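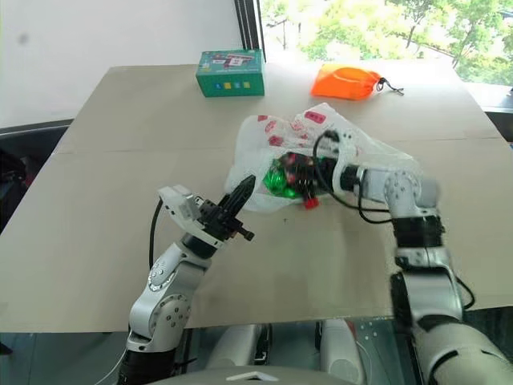
Speaker notes: Batch records for small hemp extract makers
Slot: 11 minutes plus questions. Slides advance on the bold cue in the margin copy.

Slide 1. Title
Introduce the topic in one sentence: how a small producer ties a finished tincture back to a harvest lot. Say that the talk covers records only. Dosing, health claims and state licensing are out of scope. Refer those questions to the afternoon session.

Slide 2. Terms
Harvest lot: plant material cut from one field, one variety, in one continuous period.
Extract batch: one run through the extractor.
Fill batch: one bottling run from one tank.
Point out that many producers use "lot" for all of these. Pause here. The rest of the talk depends on keeping the terms apart.

Slide 3. The Wavemska line
Background: Wavemska fills tinctures and salves under its own name and under the Plamard label. Extract comes from Poslow in sealed drums. Before the change, the only number on a bottle was the fill date.
Read the figure on the slide: 1,593 bottles from one July run carried the same date code, drawn from 2 tanks. When a cannabinoid result for one tank came back outside the label range, both tanks had to be held.

Slide 4. What the certificate covers
A certificate of analysis applies to the sample tested. If the sample was pulled from the drum, the certificate describes the drum. After dilution in carrier oil, the concentration is a calculated value until the finished product is tested.
Residual solvent and heavy metal results should be kept on file with the extract batch. Potency should be repeated at fill.
Do not read the whole table. Point to the potency row.

Slide 5. Code format
Walk through the code left to right: extract batch, tank, fill sequence. No product name in the code. The Adeyemi template adds a check character at the end. Recommended if codes are typed by hand.
Print size: legible at arm's length on the bottle and repeated on the outer carton. Ink should be tested against the carrier oil.

Slide 6. Retained samples
Keep sealed bottles from each fill batch, stored dark, at room temperature, through the end of shelf life. Almost 300 bottles were on the Wavemska retention shelf at the end of the first year. Plan the space.

Slide 7. Mock recall
Pick one drum number. Find every bottle filled from it and every store that received one. Record the start and stop times. Then run it backward from a single bottle.
If short on time, skip the backward run and go straight to the log sheet.

Slide 8. Log sheet
Leave this slide up during questions. Likely question: can the log be a spreadsheet? Yes, if edits are dated and initialed and old versions are kept. Paper copies of the sheet are at the back table.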